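Search posts

Leonie Sperling
Bit of a thread on the fault we've been chasing with the hand-held gripper. Writing it down in one place as I've explained it three separate ways to three separate people this week.

Short version first. The fingers closed when no one had asked them to. Not hard, not fast, but they closed, and Mayu Noguchi had her other hand near the tips when they did. She got a pinch and a red mark. No broken skin. It went in the accident book the same afternoon.

The task is dull. There's a clear plastic box with a lid, on a white table. You pick it up, put it down, open it, close it, and the gripper logs what the fingers do. We'd got as far as run 121 with no trouble at all.
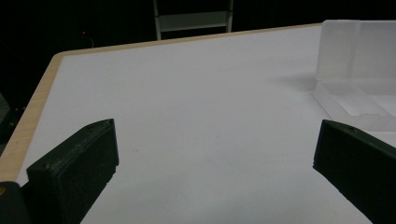
Category: Robots and automation > Faults

The log for 121 shows the finger position going from fully open to nearly shut with no trigger pull recorded. My first thought was that the trigger had been knocked and the log had missed it. Mayu said her finger was off it. I believed her, but I wanted it from the numbers as well.

So Aoi Hamada pulled the raw readings. The trigger sensor sends a value, and anything over 400 counts as a pull. At rest it should sit close to zero. Just before the fingers moved it jumped to 3921 for a very short time, then dropped straight back. The logger samples too slowly to catch that. The motor controller doesn't.

A real pull climbs. You can see it go up as the finger squeezes. This went from nothing to nearly full in one step, so we stopped blaming the operator and started looking at wires.

We swapped the controller for the spare Dobson one. Same fault by the next morning. Swapped the power supply. Same fault. That cost us most of a day and I'd do it in a different order next time.

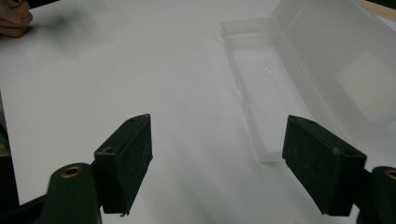
What we found

The cable from the trigger to the controller has a small plug inside the handle. One of the pins had worked back in its housing. With the handle upright it touched fine. Tip the handle forward, as you do when you go for the lid, and it could lose contact. When it lost contact the input floated, and the controller read that as a pull.

Bogdan Ilie found it by wiggling the cable with the motor unplugged and the readings up on the screen. I'd like to say there was a cleverer method. He had it in some 3 minutes.

Worth saying that the plug was one I fitted in February. I tugged it at the time and it felt all right. I didn't test it with the handle tipped over.

Changes made so far. New plug with a locking tab. A resistor on the input, so a broken wire now reads as "not pulled". The controller also ignores any jump that's too quick to be a human finger.

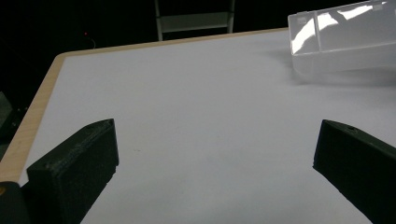 The last one worries me a bit. It hides the symptom, and if the wire goes again I want to know. Aoi has added a counter, so every ignored jump gets written to the log and a message comes up at the end of the run. If it's anything other than zero we stop and open the handle.

We've also changed how we work. Free hand stays clear of the fingertips while the motor is live. If you need to move the box or sort out the lid by hand, power off first. It's slower. Wakana Ishida asked if we could go back to the old way once the fix had proved itself and I said no.

Someone asked about an emergency stop. There is one, on the bench supply, and Mayu couldn't have reached it in time. We're putting a second one on the handle under the thumb. Parts are on order from Etico.

The other two handles, Okell and Olon, have the same plug. Both are out of use until they've been opened up. If you built one from our drawings, please check yours, and check it tipped forward with the motor unplugged.

Will add to this when the thumb switch is fitted.

Filed under: grippers, wiring, safety at work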